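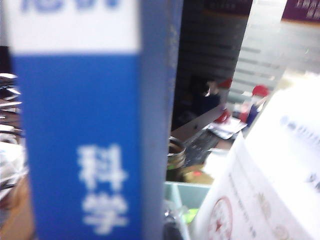
Compte rendu – réunion entretien de la cellule Piser, 31/03/2024

Je prends les notes cette fois, donc soyez indulgents ! On a commencé par le bras droit, celui qui perdait son zéro depuis le passage au firmware 2709. J'ai refait l'étalonnage du poignet, resserré les vis des doigts et relancé 113 cycles à vide : plus de dérive. Staneck nous doit encore une paire de doigts de rechange (référence 1193), je les relance.
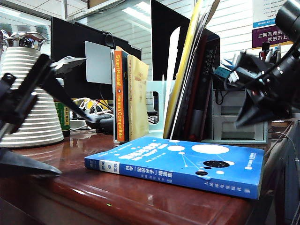 Côté câblage, Issa propose une goulotte complète, et franchement on trouve le devis un peu salé. On a préféré régler d'abord le dégagement des deux pinces au-dessus du bureau. Le livre bleu posé à plat nous sert de repère pour la hauteur d'approche à droite, les livres debout derrière pour la limite arrière, et le fouillis de câbles blancs et noirs au fond, je le rassemble avec des colliers avant le prochain étalonnage.

Reste la caméra de poignet : mise au point trop lointaine, tout est flou de près. Triltwood conseille de changer l'optique – on teste d'abord la bague de réglage.

À faire : doigts (moi), colliers (moi aussi), réponse à Issa.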